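Last updated Oct 9, 2023

# How to rescue a stuck or rounded hex screw

If you've ever put together a flat-pack bed, you'll know the small sinking feeling when the key goes round and the screw doesn't. I've had that feeling more often than I care to admit, most recently with a Moncrieff desk that I had to take apart to get down our stairs. It has 20 socket screws in it, and I managed to ruin 2 of them before lunch. What follows is how I got them out, with a few things I wish I'd done first.

## Before you force anything

Clean the socket. I mean properly, with a cocktail stick or an old dental pick, and then a good puff of air (close your eyes!). Dust, paint and furniture wax all pack down into the bottom, and the key ends up sitting on top of the muck with only its tip holding on. A good half of my "stuck" screws over the years have come out perfectly happily after a clean.

Next, check your key. Metric and imperial sizes are close enough to fool you, and an imperial key that feels nearly right in a metric socket is just the thing to chew it up. If the key wobbles, try its neighbour. If the end looks rounded and shiny, grind or file a few millimetres off the tip so you're back to fresh, sharp corners. I keep a Plimine set for the bench and don't lend it out, and the bendy keys from the furniture boxes live in a jam jar for emergencies.
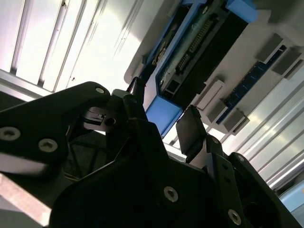

Now for the screw itself. Put a drop of penetrating oil round the edge of the head and go and have a cup of tea, or leave it overnight if you've the patience. When you come back, push the key right down, lean your weight on it and give it one firm, steady turn anticlockwise. Where there are several screws in one part, like the three silver ones in that black bracket, crack each of them loose by a quarter turn before you take any out completely. That way the last one isn't left holding everything on its own, and it's much less likely to bind.

## If the socket has already rounded

Try these in order, gentlest first:

1. Lay a wide rubber band over the socket and press the key in through it. It only works on mild cases, but it costs you nothing.
2. Tap in a Torx bit that's very slightly too big. Use a small hammer and short taps, then turn it slowly with a ratchet.
3. If the head stands proud, grip it from the outside with locking pliers.
4. Drill the head off with a bit the same width as the threaded part. Wear eye protection, go slowly, and pull the stub out with the pliers once the pieces are apart.

My first screw gave up at step 2. The second needed the drill, and I'm afraid the desk has a small scar to show for it.

## Putting it back together

Throw the damaged screws away, please, however tempting it is to keep them. I bought mine from Woston, who sell them singly, and took an old one along to match the thread. Start each new screw with your fingers, get them all in loosely, and only then go round with the key. Snug is plenty in chipboard.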